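5. Pads, jaws and your first practice run

By now you should have a Jalmont hand gripper that opens and closes when you squeeze the trigger, with its camera mounted behind the jaws and the cable tucked into the handle. If yours still squeaks or sticks halfway, go back to section 4 and have another look at the linkage before you carry on. It's a much nicer job with the pads off.

This section covers sticking on the blue pads, setting the jaws so they meet properly, and doing a short practice run at home with things you already own. Allow yourself an evening for it. You can get through it quicker, but the adhesive wants leaving alone overnight, so there is a natural place to stop, put the kettle on and come back to it tomorrow.

You will need
The two blue pads from bag C
The Carrilho driver, or any small screwdriver that fits the silver heads snugly
A clean cloth and a drop of washing-up liquid
A strip of ordinary paper
A basket or an open box, and a few household things to pick up

Fitting the pads

1. Wipe the inner face of each jaw with the cloth and a little soapy water, then dry it well. Printed parts keep a fine dust in the grooves however clean they look, so go over them twice.

2. Try the pads dry first. The thicker end goes towards the tip. They are a matched pair but they aren't handed, so don't spend twenty minutes (as I did) deciding which one is the left.

3. Peel the backing from one pad, line it up with the tip of the jaw and press it down from the tip backwards. Hold it with your thumb while you count slowly to 24.

4. Do the same with the other jaw.

5. Close the jaws gently on a folded piece of cloth, slip a rubber band around them and leave the whole thing overnight.

Note: In a cold shed or garage the adhesive takes longer to grip. Bring the gripper indoors if you can. Anas Filali, who drew up the pads, leaves his on the shelf above the boiler, but a kitchen worktop will do perfectly well.

Setting the jaws

6. Take off the rubber band and the cloth. Squeeze the trigger all the way in and look at the gripper end-on. The pads should meet along their whole length. If they touch at the tip and gape at the back, loosen the silver screws on the side brackets by a quarter turn each, let the jaws settle against one another and nip the screws up again.

7. Put the strip of paper between the pads, close the jaws and pull. You should feel a firm, even drag. If the paper slides out with no effort, the return spring is probably on the wrong peg; move it one peg along and try again.

8. Open and close the jaws a dozen times or so, listening for clicks. Then check the screws once more. They do like to work a little loose in the first hour, and after that they behave.

Caution: Do not overtighten. The heads will take far more force than the plastic behind them, and a cracked bracket means another four hours of printing. Snug is enough.

Caution: Keep fingers, cuffs and small children's hands away from the hinge while somebody else has the trigger. It won't do any lasting harm but it does pinch.

Setting out a practice area

Tidying up is the best first job I know of for a gripper like this. Everybody has the materials, all the objects are different shapes, and you end up with a tidier room. A bedroom or living room floor suits it very well. Leave the furniture and the washing where they are. The Jasik recordings we learn most from were made in ordinary lived-in rooms, and a bare white table teaches the model very little apart from bare white tables.

9. Put your basket where you can reach it without leaning, and scatter a few objects within a step or two of it. Mix soft things with hard ones, and flat with chunky.

10. Switch on the camera and open the jaws fully. Look at the preview on your phone. Both pads should be in view, one on either side, with a clear patch of floor between them. If you can see only one pad, the camera mount has twisted and wants straightening. 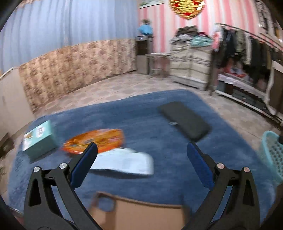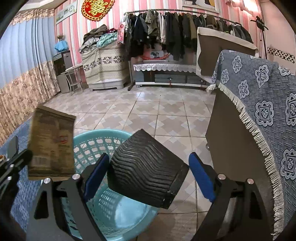 Jaws open over the rug in the first picture, and closed on a ridged black block above the basket in the second.

11. Bring the gripper down towards your first object at the speed you would use if you were picking it up by hand, or a touch slower. Stop for a moment with the jaws either side of it, then squeeze. Very fast sweeps blur badly and have to be thrown away.

12. Lift, pause, carry the object over the basket, and let go once it is well inside the rim. Try not to fling it. Open the jaws fully before you move off to the next thing.

13. Carry on until you have cleared the floor, then stop the recording. Save it with the name of the room and the month, for example "back bedroom September", and you will thank yourself later.

If something slips, don't start again. Simply pick it up and keep going. Slips and second tries are useful in their own right, and Godelieve Michiels, who looks after the recordings at our end, would much sooner have a slightly clumsy run that is complete than a beautiful one that stops halfway.

Note: Blocky objects with a ridged or wavy surface often hold better at an angle than square-on. If yours tilts between the pads but stays put, leave it be. Flat things lying on a thick rug are harder. Come in low, let the lower edges of the pads brush the pile, and close slowly so that the thing rides up between them.

Note: People walking about in the background are no trouble to the software, but do ask them first, and tell them that the camera is running.

How much to record

A first run of five minutes is plenty, and your wrist will tell you so. We suggest short sessions spread over several days. The card in the Prorkside kit holds roughly 2,000 short clips, so space is seldom the worry. Charge the battery between sessions all the same.

If the preview freezes and shows code 719, the camera has lost its cable. Turn everything off, push the plug at the handle end fully home and turn it on again. Should it come back 3 times in one session, see the fault table in section 8.

After use

Wipe the pads with a damp cloth and let them dry with the jaws open. Fluff from rugs and blankets is the usual culprit when a gripper that held nicely last week starts dropping things. Store it with the trigger released, out of direct sun.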